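I learned the provisional cast-on from a booklet by Přemysl Jelínek, and it took me a whole November of evenings before my stitches stopped falling off. The booklet was in Czech and had very small drawings. I write the steps in English so that my knitting friends from other countries can use them too.

## What a provisional cast-on is for

A normal cast-on makes a closed edge. A provisional cast-on makes an edge which you can open later. When you open it, you find live stitches waiting, and you can knit from them in the other direction.

I use it for these things:

- a cowl where the two ends are joined with grafting
- a scarf with a pattern that must look the same at both ends
- a hem which is folded inside and knitted together with the body
- a sweater when I do not know yet how long it must be

The last one is my favorite. In my Joveditz pullover I began at the underarm, finished the yoke, tried it on, and only then decided about the length of the body.

## What you need

- Your working yarn. For the practice piece I used Wurgate, a plain wool with 155 meters in one ball.
- Waste yarn in a strong different color. It must be smooth. Cotton is very good. Mohair is very bad, because it leaves small hairs in your work.
- A crochet hook of the same size as your needle, or a little bigger.
- Your knitting needle. I take 4 mm for Wurgate.
- One more needle for picking up the stitches at the end. This one can be thinner.

Please do not use dark waste yarn with a light working yarn. I did it one time with navy blue cotton and cream wool, and a blue shadow stayed on the edge after washing.

## Step by step

**Step 1. Make a slip knot.** Use the waste yarn and put the slip knot on the crochet hook. Leave a tail as long as your hand.

**Step 2. Put the needle in position.** Hold the crochet hook in your right hand and the knitting needle in your left hand. The needle lies on top of the waste yarn, so the yarn is behind the needle. The hook is in front.

**Step 3. Make the first stitch.** Bring the hook over the top of the needle, catch the waste yarn, and pull it through the loop on the hook. Now the waste yarn goes around the needle. You have one stitch.

**Step 4. Bring the yarn back.** Move the waste yarn under the needle to the back again. Most beginners forget this, and then the next stitch does not go around the needle, it is only a chain hanging in the air.

**Step 5. Repeat.** Do steps 3 and 4 until you have all the stitches you need. For a practice piece, 60 stitches is too much work. Make twenty. My cowl has 60, and my big shawl had 382, but for that one I put a marker after every tenth group so I did not lose my place.

**Step 6. Make a few extra chains.** When the needle has enough stitches, crochet five or six chains without the needle. Cut the waste yarn and pull it through the last chain, but not tight. Make a knot at the end of this tail. The knot tells you later which side is the side for opening.

**Step 7. Knit the first row with the working yarn.** Leave a tail of the working yarn and knit across all the waste yarn stitches. Do not split the waste yarn with the needle tip. If you split it, the chain will not open nicely later. I look at every stitch in this row, even if it is slow.

**Step 8. Continue with your pattern.** From here you knit as usual. If the pattern begins with ribbing or with lace, I still recommend one plain row first.
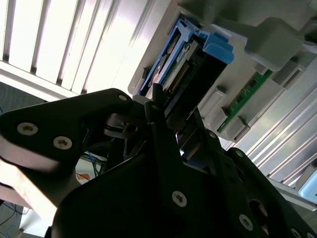 ## Opening the edge

**Step 9. Find the knot.** It is at the end where you made the extra chains. Undo the knot and pull the tail out of the last chain. If you pull gently, the chain should open like the seam on a bag of flour.

**Step 10. Pick up the stitches.** Open one chain, and one live stitch is free. Put it on the thin needle at once. Then open the next one. Do not open the whole chain and then look for the stitches, especially not with slippery yarn.

**Step 11. Count.** You will often find one stitch less than you cast on. This is normal. The loops on this side are the spaces between the stitches, and the last one is only a half loop at the edge. Pick up this half loop with the yarn tail if you need the full number.

**Step 12. Check the direction.** Each stitch should have its right leg in front of the needle. If some stitches are sitting the other way, knit them through the back loop in the first row, and they will be straight again.

## When something goes wrong

*The chain does not open.* You are probably at the wrong end. Try the other end. If it is the right end and it is still stuck, then the waste yarn was split in step 7. Cut it carefully at this one stitch with small scissors and pull the pieces out. Cut only the waste yarn!

*The edge is wider than the knitting.* The crochet chain was loose. It does not matter, the chain will go away. After blocking you will not see it.

*The edge is tight and pulls together.* Take a bigger hook next time. With Malý cotton, which does not stretch at all, I go up one full size.

*There is a line where the two directions meet.* In stockinette it should be almost invisible. In ribbing the columns move by half a stitch, and this cannot be avoided. The Floletti cowl pattern solves it with two rows of purl at the join, and I now do the same in all my ribbed pieces.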